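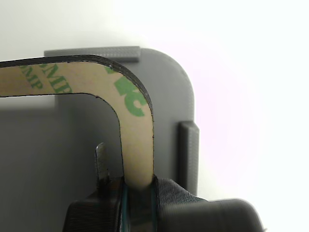 Fesel corner-bend tape set, README

Contents

The Fesel set covers one job: laying adhesive foam tape along the rim of a grey plate with rounded corners, with the release liner still on. It holds pictures, a parts sheet and placement notes. It was put together for people who design plates and guide ridges for tape work. Adhesion is not covered.

Parts

Plate: flat, grey, rounded corners, matte surface. Print files are in plates/. Print face up. Do not sand the ridges, as the printed layers help to hold the edge of the tape.

Guide ridges: straight raised bars near the plate edges. They stop short of the corner so that the tape can be turned there without being lifted over a step.

Tape: black foam with a tan liner, printed in green. The liner print has no fixed position relative to the cut, so letters fall anywhere on a piece and should not be used as a registration mark. Small nicks along the cut edge are normal for this stock and are left in.

Table: white top. Colour was not corrected between views and a slight pink cast may remain.

Layout

Two plates are placed on the table, one nearer the main view and one further back at an angle. Plate positions are not measured. Anyone needing exact positions should work from the ridges, whose lengths are in parts.csv.

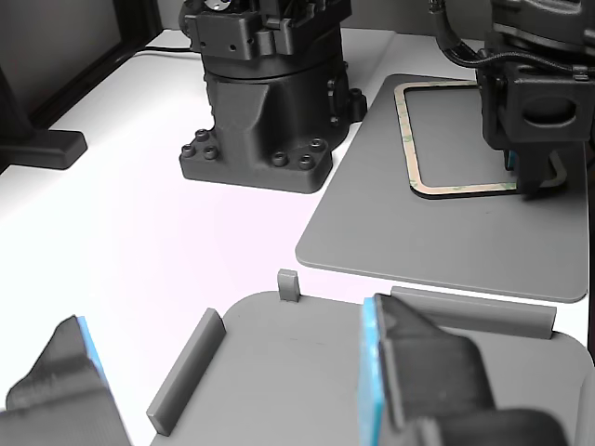

Table layout: plate with raised guides in front, tan outline on the further plate.

Labels

Each record in labels.csv carries one of four states:

free: tape is off the plate
held: tape is over the plate and bent to shape
seated: tape lies against the ridges
closed: the ends meet and the outline is complete

Where the join is hidden, use seated, not closed. Two people labelled every record, and differences were settled by Lemlem Seyoum.

Known problems

Black foam against a dark shadow gives a poor edge, mostly on the inside of the bend. Masks there can be a little wide.

The liner and the foam were masked as one object in the September release. They are now separate, and the old masks should be deleted before updating.

Version 6 renames the Kravchuk plate folder to plates/. Scripts that use the old path will fail without a message.

Contact

Plates and print files: Arsen Hnatiuk, Hemum
Labels and masks: Lemlem Seyoum, Hemum

Last edited Fri 14 December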